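# Serving baskets for the Bretside lunch counter

Student project report, 25/10/2026
Yuzuki Kinoshita, Salamatu Isah, Romana Koubek

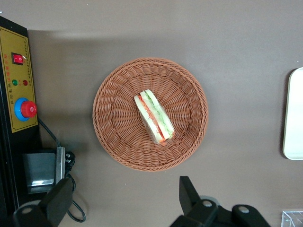 ## What we set out to do

The lunch counter at Bretside sells wrapped sandwiches from a chilled shelf. Until February they were handed over on flat trays. Customers said the wedges slid about on the way to the table, and the trays took up too much room in the wash area. Our tutor, Emília Malý, asked us to try a small basket in place of the tray and see what customers and staff made of it.

## The basket

We used a round woven basket in reddish brown with a shallow rim. The edge is a thicker braid, so there is something to hold. One wrapped wedge fits with room to spare, and we left the film on for all servings. Seen edge-on, the bread and the green and red filling show well, and several people mentioned this in their comments.

We looked at a deeper basket from Wandon too, but it hid the sandwich and did not stack.

## Method

We ran the trial over 16 lunch services. Baskets were used on one half of the counter and trays on the other, swapping sides each time. Customers could fill in a short card. We got 141 cards back out of 190 handed out.

## Results

- Most cards preferred the basket.
- The main complaint was that there was no space for a drink.
- Staff found the weave slower to clean than a tray. Crumbs collect in the base.
- 2 baskets went missing and were not found.

## Next steps

Mwanahawa Magesa, who manages the counter, wants to keep the baskets for single sandwiches and go back to trays for meals with a drink. We still need to test a paper liner for the crumbs and get a price for it from Zaltgate.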